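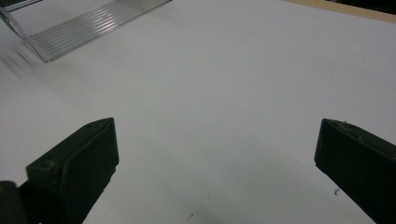

Vilja Koivisto asked last week whether a tabletop really needs a whole session to itself, and wouldn't we be better off getting straight on to drawers.

Home | Course notes | Week 3 | Week 4 | Reading list | Contact

Setting Up a Household, Week 4: The Work Surface
February 2018
By Elaine Honorato

It's a fair question, and I promised Vilja I'd answer it properly in the notes. Drawers are coming, I haven't forgotten them! But nearly everything you sort, fold, mend or pack at home passes over a table at some point, and I've found over the years (I ran this course in Andton long before I brought it to Lindholm) that people who get the table right have a much easier time with the rest.

Colour and finish

A pale, matte top is kind to the eyes. Small things show up on it, the dropped screw and the stray pin, and you don't get the glare you would off a glossy one. Clear plastic is the exception. Lids, trays and little see-through boxes can be surprisingly hard to spot on white, so if you own a lot of them, put a strip of coloured tape along one side or keep them on a dark mat.

White does show every mark, of course. Tea, biro, beetroot, you name it. Wipe as you go with a damp cloth and a drop of dish soap, and leave the scouring powder in the cupboard, as it will put a shine on a matte top that never comes off.

Light

Notice where the brightest part of your table is at the time of day you usually work. Do your fine work there, and let the dimmer end hold whatever is waiting. If you're right-handed you'll probably like the light coming from your left, though I've had students who swear by the opposite and I've stopped arguing with them.

The open middle

Keep the centre of the table free. Things in use live at the corners, where you can reach them without knocking them, and the job itself goes in the middle. When the job's done, the middle goes back to being clear before you start another. I know how that sounds on a Sunday night with the school lunches still to do, but try it for a week.

For next time

Spend 20 minutes clearing one table at home. Write down what was on it and where each thing ended up. Bring the list along, and a pencil.

Comments

Marg: Did the 20 minutes and found the spare key to the shed. Is vinegar okay on a matte top?

Elaine Honorato: Well diluted, Marg, and try a hidden corner first.

Tess: Coloured tape on the lids is such a good idea, thank you. Will there be a handout for drawers as well?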